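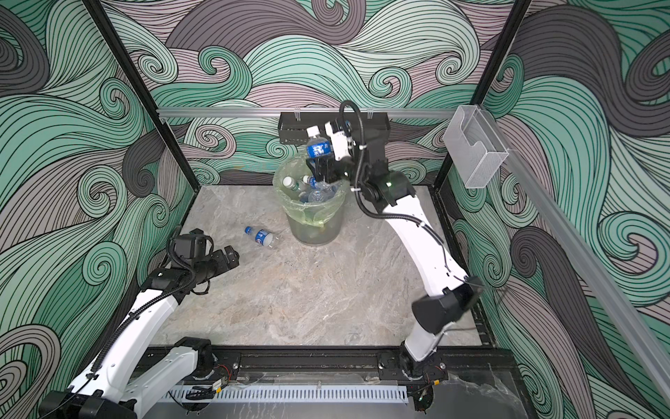 The two-arm sorting cell at the Druvden shared workshop, with a plastic bottle held over the bin.

DRUVDEN WORKSHOP MEMBERS OPEN TWO-ARM RECYCLING BUILD TO VISITORS

Plans and parts list to be free to download from October

GRASTVILLE – Members of the Druvden shared workshop in Grastville will show their home-built bottle sorting cell to the public this October. The cell, named Parkaline, uses two white robot arms fixed to one rail at the front of a square enclosure. Its first job is picking up plastic bottles and putting them in a lined bin.

The build took seven months of evening sessions. Six members did most of the work, led by Noemi Pagano, a retired lift engineer who joined the workshop to repair a lathe.

"We wanted a job that was dull and easy to check," said Pagano. "A bottle is in the bin or it's on the floor. The hard part was the cables. We rerouted them four times before the arms could turn without snagging."

Both arms were bought second-hand. The rest of the cell was put together at Druvden, including the aluminium rails, the cable duct below the base rail and the clear holder on the right-hand side. The members spent £597 on these parts, not counting the arms. The patterned wall panels, in mint green, teal, grey and pink, were chosen by Drita Bošković, who also fitted the marble-effect floor.

Damir Nedeljković wrote the control software, which runs on an ordinary desktop computer. In the latest set of trials the cell cleared 59 bottles in one evening session. Crushed bottles still give it more trouble than whole ones, and work on the grip settings is continuing.

"I'd like it to hand a bottle from one arm to the other," said Nedeljković. "It can do that slowly at the moment. I wouldn't show it to anyone yet."

Visitors will be able to watch the cell at work between 2pm and 5pm on each open afternoon. Entry is free. Children under 12 must come with an adult, and bottles brought from home should be empty with the cap on.

The drawings, parts list and software will be put on the workshop's website at the same time. Baltasar Rivas is writing the assembly notes and would like to hear from other workshops willing to test them before they go up.

Press contact: Borislav Dervishi, Druvden shared workshop, Papadopoulos Yard, Grastville. Interviews and filming can be arranged by request.

ENDS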